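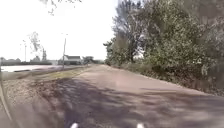 The wide path, with trees and shrubs along the right and the grass verge on the left.

Dimside Paths Trust
Call for participants: path use and verge study

The Dimside Paths Trust invites adults who live or work in the district to take part in a study of how its wide paved paths are used and how the ground beside them is faring. The study is carried out with the landscape practice Risberg and will run until the end of July. The results will inform the next maintenance plan for the paths, the verges and the planting.

Background

The present maintenance plan was written for a quieter network than the one the Trust now manages. Walkers, runners, cyclists and people using wheelchairs share the same surface, and requests concerning shade, overhanging growth and worn grass have risen in each of the past three years. The Trust received 173 such requests in the last reporting year. Many concerned the lengths where trees stand close to the paving, and opinion was divided between those who wished the growth cut back and those who valued the shade.

What participants will be asked to do

Participants will walk or wheel an agreed length of path four times during the study period, at different times of day. Each visit should take no more than an hour. On each visit participants will:

- complete a short record sheet on the condition of the paved surface, including cracks, raised roots and loose material
- note where the shade falls and whether it makes the surface harder to read
- mark on the map supplied any place where the grass verge is bare or worn
- record any point where shrubs or low branches reach over the paving

A group discussion of ninety minutes will be held at the Flokov Rooms once the visits are complete. Attendance is expected, although written comments will be accepted from those who cannot be present.

No knowledge of plants or of path construction is required. A briefing will be given before the first visit, and record sheets are available in large print.

Who may apply

Applicants must be aged 18 or over and must use one or more of the Dimside paths at least twice a month. The Trust particularly wishes to hear from wheelchair users, people with low vision, parents of young children and those who travel to work by bicycle. Employees of the Trust and of Risberg, and members of their households, are not eligible.

Places are limited to 200. Should more applications be received, places will be allocated so that each length of path and each kind of user is fairly represented.

Payment and expenses

Participants who complete all four visits will receive a shopping voucher. Reasonable local travel costs will be refunded on production of receipts. Vouchers are issued after the final record sheet has been returned.

Use of information

Record sheets will be identified by number only. Names and contact details will be held separately by the Trust and destroyed when the study closes. Participants may withdraw at any time without giving a reason.

How to apply

Application forms may be collected from the reception desk at the Flokov Rooms between 9.30 am and 4 pm, or requested by post from the Dimside Paths Trust, Bragança House, Dimside. Please quote reference 806 on all correspondence. Applicants will be informed of the outcome in writing, and those offered a place will receive a map of their length together with the date of the briefing.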